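4.2 Ce que deviennent les barquettes

J'avais prévu, au départ, de passer très vite sur les barquettes en aluminium. Mon sujet, c'était les bocaux, et je l'avais écrit noir sur blanc dans le projet déposé en mai. Sauf qu'en relisant les carnets des 90 foyers de Brunov, je suis tombé sur des barquettes à toutes les pages, ou presque ! On y met les restes de gratin, les vis du meuble à remonter, les semis de tomates, l'eau du chat. Une enquêtée en garde toute une pile au-dessus du réfrigérateur « pour quand les enfants passent » (carnet 41), et elle sait très bien que les enfants ne les rapporteront pas. J'ai donc rouvert le dossier, un peu à contrecœur, et cette section a fini par être la plus longue du chapitre.

Je rappelle que les carnets étaient remplis le soir, pendant 7 jours, sans grille imposée. On demandait seulement de noter tout contenant vidé dans la journée et ce qu'on en avait fait ensuite. Oddur Hafþórsson, qui a codé la moitié du corpus avec moi, tenait beaucoup à distinguer « lavé » de « rincé ». J'ai d'abord trouvé ça maniaque (je le lui ai dit, d'ailleurs), puis j'ai changé d'avis en voyant les résultats. Un contenant lavé au savon entre dans le placard avec la vaisselle. Un contenant rincé reste au bord de l'évier, dans une sorte de purgatoire, et c'est là que se décide son sort, souvent par quelqu'un d'autre que la personne qui l'a rincé. Plusieurs disputes racontées dans les entretiens partent de ce bord d'évier.

La barquette a ceci de particulier qu'elle vieillit à vue d'œil. Un bocal qui a servi vingt fois ressemble à un bocal neuf, alors qu'une barquette garde chaque coup de fourchette et chaque pli du bord. Les enquêtés en parlent comme d'un objet fatigué, et le mot revient sans qu'on le souffle. « Elle est fatiguée, celle-là, elle ira au garage » (carnet 12). Le garage, la cave, l'appentis : la barquette descend dans la maison à mesure qu'elle se froisse, et je n'ai trouvé aucun cas où elle soit remontée.

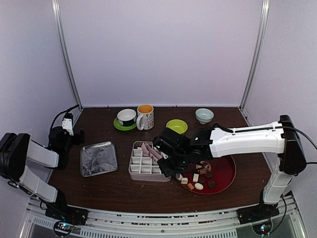
Figure 3. Barquette argentée à l'aspect de papier d'aluminium et table brun foncé à veinage de bois.

Reste la question du don, qui m'a donné du fil à retordre. Quand on apporte un plat chez une voisine, dans quoi l'apporte-t-on ? Le plat en faïence oblige - il faudra le rendre, et on ne le rend pas vide, plusieurs personnes me l'ont répété avec le plus grand sérieux. La barquette, elle, libère tout le monde. On peut la garder ou la jeter sans rien devoir. Mais cette liberté a un prix, et dans les familles les plus attachées aux échanges de cuisine, offrir dans une barquette passe pour un peu sec. Une retraitée du quartier Zoëga m'a parlé d'un « cadeau qui ne veut pas revoir son monde ». J'aurais aimé trouver la formule moi-même.

Je m'attendais à ce que l'âge explique l'essentiel de ces écarts. Il compte, c'est vrai, mais la taille du logement compte davantage, et surtout la présence d'un tiroir profond dans la cuisine (voir l'annexe B, où Oddur a reporté les plans). Sur les 200 épisodes de réemploi que nous avons pu suivre du début à la fin, 80 concernent des barquettes, et la plupart viennent de cuisines où l'on peut les empiler hors de vue. Sans tiroir, on jette plus tôt, même chez ceux qui disent avoir horreur de jeter.

Une réserve, tout de même. Le supermarché Clumiso a changé ses emballages de plats cuisinés pendant l'enquête et certains foyers ont reçu des barquettes plus rigides, à couvercle, que les autres n'avaient pas. J'ai laissé ces cas dans le corpus, en les marquant d'un astérisque. Oddur les aurait retirés. Nous en avons discuté longtemps, et la version sans astérisques figure en annexe C pour qui voudrait comparer.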